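Ticket 3562: Lids sticking on small storage pots
Product: Wader pots with clear box, set of 6
Bought from: Narnik online shop
Opened: 7 March 2021
Status: Closed

Problem as reported

Two of the pots in my set won't open without a struggle. The lids go on fine and then grip so hard that I end up squeezing the sides and the contents jump out when it finally gives. I keep beads and small screws in them. The other four are fine. I've had the set since September and it has got worse since the heating has been on in the workroom.

I have tried running the lid under a warm tap, which helps for a day. I have also tried a rubber glove, which works but I don't want to keep a glove in the drawer for this.

First reply from support

Thank you for the details. Please could you tell us the batch number moulded into the base of the two stiff pots, and whether the lids have ever been through a dishwasher. Please don't use cooking oil on the rim, as it goes sticky.

Customer update

Batch is 36 on both of the stiff ones and 35 on the rest. Yes, the lids went through the dishwasher once, all together, top rack. I washed the pots themselves by hand.

I swapped a lid from a good pot on to a bad one. It came off easily. The stiff lid was just as stiff on a good pot. So it's the lids and the pots are all right.

Support

That matches what we have seen with batch 36. The inner lip on those lids is slightly thicker and heat makes it worse. Before we send new ones, please try the following.

1. Empty the pot and wipe the rim and the inside of the lid with a dry cloth.
2. Stand the pot on a flat table, clear of the storage box.
3. Hold the body low down with one hand and turn the lid with the other. Don't pull upwards until it moves.
4. If it doesn't move, stop and let us know.

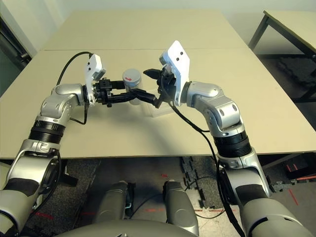 Stiff lids nearly always come down to where the pot is being held. If you press near the top, the wall bends inwards and the lip bites harder. Work on a plain, level surface and get the pot upright before you start. On the translucent white pot with the light grey lid, there is a small red arrow on top of the lid, pointing right. Use it as a marker so you can tell whether the lid has moved at all.

Customer update

Did all of that. One lid now comes off with a normal twist. The other moved a little and then stuck again, same as before.

Support

Replacement lid sent today from our Prekport store, and a spare with it. No need to return the old one.

Customer update

Both lids arrived and fit. Please close.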